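Print this page | E-mail this page

Getting a script-print sheet to lie flat and straight on a bed with a tall headboard

Posted by Mollholm

I finally bought the sheet I've been wanting for ages - white, with dark blue handwriting all over it - and I love it! The trouble is making the bed with it. Our bed has a wooden rail that sits right along the mattress, plus a tall padded headboard, and I can't get my hands into either gap without scraping my knuckles. By the time I've tucked one side, the other side has gone baggy and there's a big soft hump in the middle. 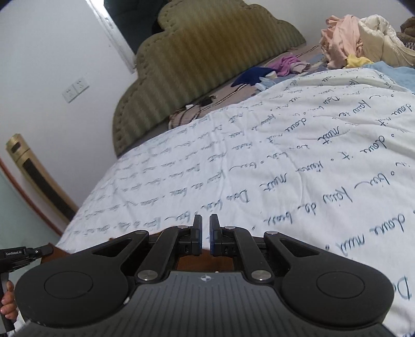 The new sheet and the green headboard

It's a flat sheet, not fitted. I've washed it once. I also can't work out if there is a right way up for the writing, as the lines seem to go every which way. Do you start at the head or the foot? And is there any trick to getting the wrinkles out without dragging out the ironing board every time? I change the bed at 6 in the morning before work, so quick ideas are very welcome.

Posted by Kandpal

Oh, what a fun sheet, and that scalloped headboard is gorgeous with it! I have a flat sheet on a railed bed too and went through all of this, so let me save you some skinned knuckles.

Start at the head. Pull the mattress a hand's width toward the foot of the bed so you have room behind it, drop the top edge of the sheet down the gap, and push the mattress back. It will hold the sheet for you (much better than any tucking I ever managed). Then go to the foot, take hold of both corners and give one good long pull before you tuck anything. Leave the sides for last.

For the rail side, lift the edge of the mattress with one hand and slide the sheet under with the other, palm down and fingers flat. Work from the middle out to the corners. If you go corner to corner you just push the slack along and end up with your hump again.

Once it's tucked, smooth it by hand. I start in the center and sweep outward, pressing fairly firmly, and I go over the whole bed twice.
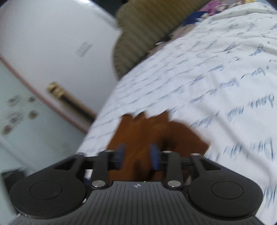

Do the stubborn creases with a spray bottle of plain water, just a light mist, then sweep over them again and leave the covers folded back while you have your coffee. Cotton relaxes beautifully this way. Mine has a 900 spin on the washer and I've learned to turn it down for sheets, and that alone got rid of most of the hard creases. Take the sheet out of the dryer a tiny bit damp if you can - it makes such a difference!

As for the writing, I'd look for the wider hem. On most flat sheets that end goes at the head. If the hems are the same, pick whichever way you like from the doorway and put a little stitch of colored thread in one top corner so you don't have to puzzle over it again.

Posted by Amis

Sheet straps. The clip kind that go under the mattress. Love mine.

Posted by Kosta

Everything in the long answer is great, and I'd add one thing: check the size before you blame your tucking! My old flat sheet was too narrow for a deep mattress and it came loose every single night. Measure across the top, add both sides, then add enough to go well underneath. Going up a size fixed it for me and I was so happy I bought a second one in stripes.

Also, wash a dark print on white in cool water the first few times, by itself. Enjoy it, it's a lovely one!

Last updated: September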